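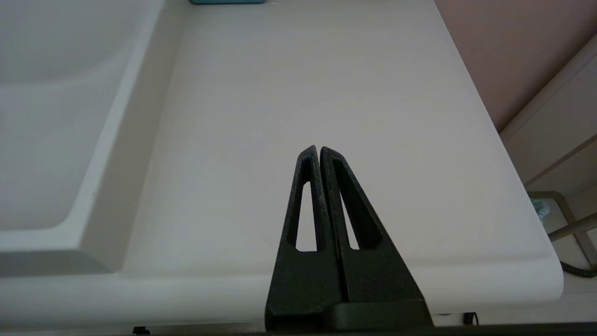
To: Womum Residents list
Subject: Re: Re: Hard water and the rebate

On the February thread, somebody wrote:

> We've had the Grilier softener in for 18 months and the kettle is still
> growing its own reef. Is the council going to do anything about the bore
> water or do we all just keep buying vinegar?

Short answer: keep buying vinegar. I rang the council and was on hold for 29 minutes, which gave me time to descale the shower head and start on the iron.

The longer answer is that the Bruton Street end is on the old bore and the rest of us get a blend, so the neighbours comparing kettles over the fence are both right. The rebate covers a softener if a licensed plumber fits it. It does not cover salt, and a softener with no salt in it is a very heavy ornament. Ours was one for most of last winter.

For taps, I soak a rag in white vinegar, wrap it round the spout and go and have a cuppa. Don't leave it overnight on anything with a coloured finish – I have a laundry tap that used to be bronze. Pop-up plugs can come out and sit in a jug of the same stuff.
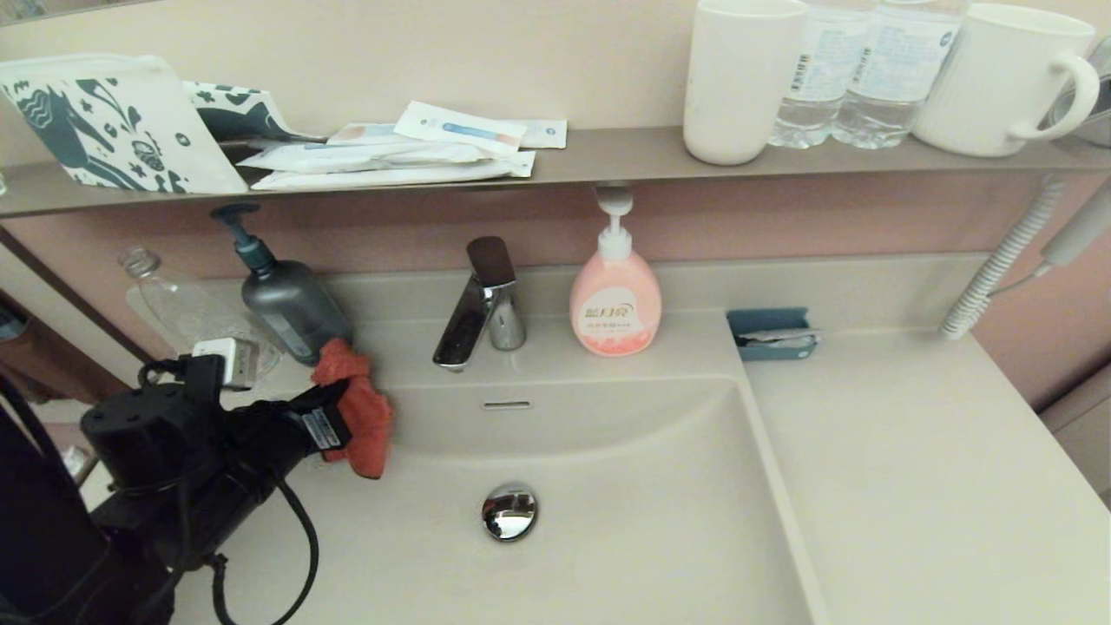 Paiva reckons citric acid does the job in half the time and doesn't leave the house smelling like a fish and chip shop, and that the 2 kilo bag from the home brew place is far cheaper than the little sachets. Fair enough, though the home brew place shuts at noon and I've yet to make it.

If anyone wants to go halves on softener salt, I need 8 bags and the ute is free most mornings. Bring your own back.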